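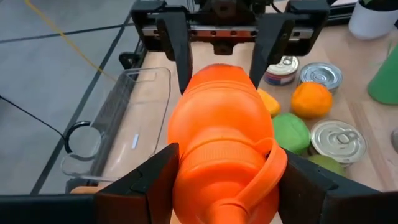
My team is in the robot club of our school and we prepare for the sorting task in November. We have two arms and one table, and every object must go to the correct bin. The cans are no big trouble for us, but the bottle is. It is orange plastic with ridges around the body, and we take it at the lower end with both fingers. When the arm turns, the bottle starts to rotate in the grip, and then it arrives at the bin in a wrong angle. We did 30 tries yesterday evening and only 7 were good. Should we change the fingers, or is it a mistake in our program?

Si-woo Yeon

Reading time: 2 min

Triltalau

I had the same problem last year with the Wurov fingers. Please check first where the weight of the bottle is. If you hold it far from the middle, the heavy side wants to go down, and two flat fingers cannot stop this well. Move the grip point toward the middle and try again with the same closing force. Change only one thing each time, otherwise you will not know what helped.
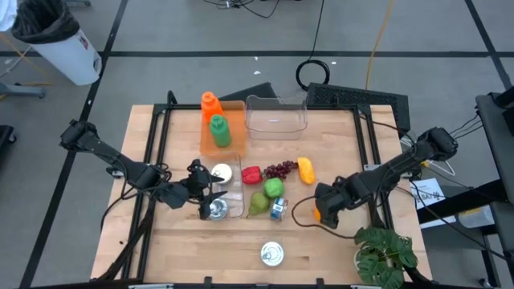 After that, look at the speed. We lowered ours to 55 percent for the turning part only, and kept full speed for the straight part. It costs a little time in each round, but a dropped object costs more. Also ask your teacher if thin rubber on the fingers is allowed. In our competition it was allowed, but the rules are not the same everywhere.

Mal-soon Ryu

Just use a smaller bottle

Fodico

I do not think the bottle can be changed if it is on the task list. I agree with Triltalau about the grip point. For us it was enough to move it 6 centimeters.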